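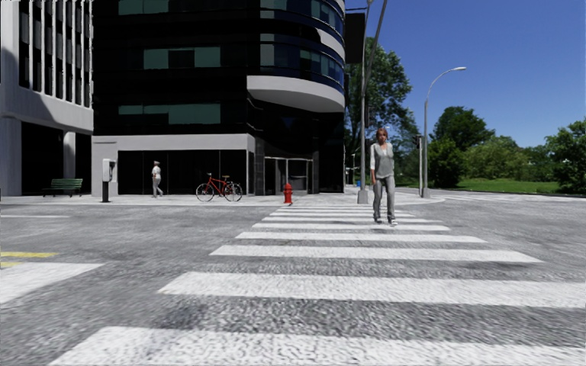
Dremska House is a day center for teenagers who are about to leave foster care, or who have left it and are struggling. It held an open day in April for people who work with young people in the Tillis area, and I went on behalf of our after-school program. I came on foot from the bus, over a wide intersection with a zebra crosswalk, and got to the door a little before nine in the morning. Coffee was set out in the hall. The visitors were mostly school counselors and foster parents, with a few people from church groups.

The center opened five years ago with one room and a telephone. It now takes up two floors and works with 57 young people, most of them between 16 and 21. They do not live there. They come in for meals, help with papers, study time, and counseling if they ask for it. Staff said the papers take up more time than anything else. Many of the young people arrive without a birth certificate or a health card, and they can't rent a room or start a job until these are in order.

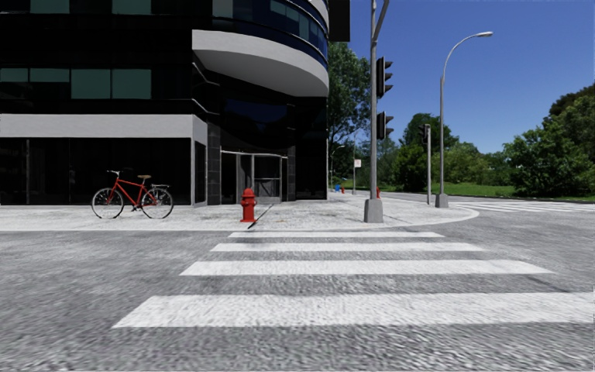
We were shown the kitchen first. Cooking is taught twice a week, in small groups, and each group plans the meal and buys the food with a fixed amount of cash. The change and the receipt go back in a tin. A girl who had finished the course talked to us for a few minutes. She said the shopping had been harder for her than the cooking, as she had never been in charge of any money before. In her foster home everything was bought for her.

Upstairs are the study room and the counseling rooms. The counseling rooms were closed to us, as one was in use. The counselor on duty explained the rules in the hallway instead. A young person can stop a session at any time. Nothing said there is passed to a former foster family or to a school without consent, unless someone is in danger. The waiting time for a first meeting is 3 weeks, and she said it was too long.

The study room is run together with Wusta, a tutoring group from the other side of town. Its tutors come in the late afternoon and stay until seven.

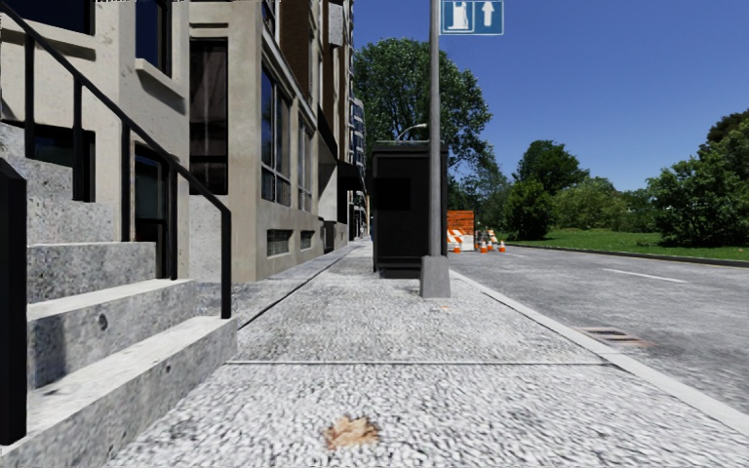 Sidewalk and steps along the block.

After lunch there was a session on housing. The center rents nine rooms in the Vasconcelos building, which it passes on to young people for up to a year. The rent goes up in stages so that by the last month they are paying the full price. A worker visits once a week at first, then less often. I asked what happens when someone falls behind. The answer was that they sit down together and make a payment plan, and that a few have lost the room anyway. I was glad to get a straight reply.

Some foster parents in the group wanted to know whether they could stay in contact after a child moves out. The staff encourage it, if the young person wants it too. Sunday dinners were mentioned, and keeping a spare key.
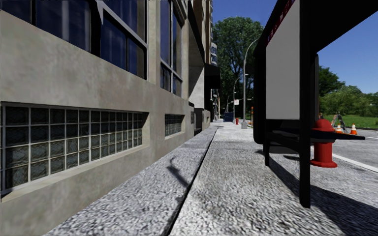
The last part was questions about money. The city pays for the counseling and part of the rent. The rest comes from donations, and there is no money at present for an evening worker, so the center closes at eight. Several of us said that evenings are when our own teenagers call.

I brought back copies of the document checklist and the budget sheet used in the cooking course. Both are in the folder in our office. Dremska House accepts referrals from schools and programs like ours, but the young person has to make the first call. Two of ours will turn 18 this year, and I plan to go over the checklist with them before the summer break.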